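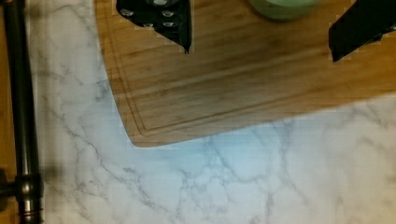
Figure 3. Wooden cutting board with a juice groove, on a marble worktop.

3.2 What people told us about washing up

I went into this part of the study expecting to talk about sponges. Most of our households wanted to talk about boards instead, and at some length! Of the 142 people who filled in the kitchen diary, plenty wrote more about how they clean and dry a board than about the cooking itself (one page was entirely about vinegar). A groove like the one in Figure 3 came up again and again, mostly as the bit people forget to scrub.

Úna Geraghty and I read the January diaries separately and then compared notes. We disagreed quite a lot at first - she counted a quick wipe as cleaning and I didn't - so we went back and split the entries into wiped, rinsed and washed with soap. That left us with 2,037 entries we were both happy with. I've left out 8 more where the handwriting beat us.

Habits seemed to come from parents far more than from packets or leaflets. People who grew up drying a board on its edge still did so, even in kitchens with hardly any room for it. I come back to this in Section 4.

Contact: Ksawery Laskowska | © 2018 Hadedetti | Back to top
Print this page | E-mail this page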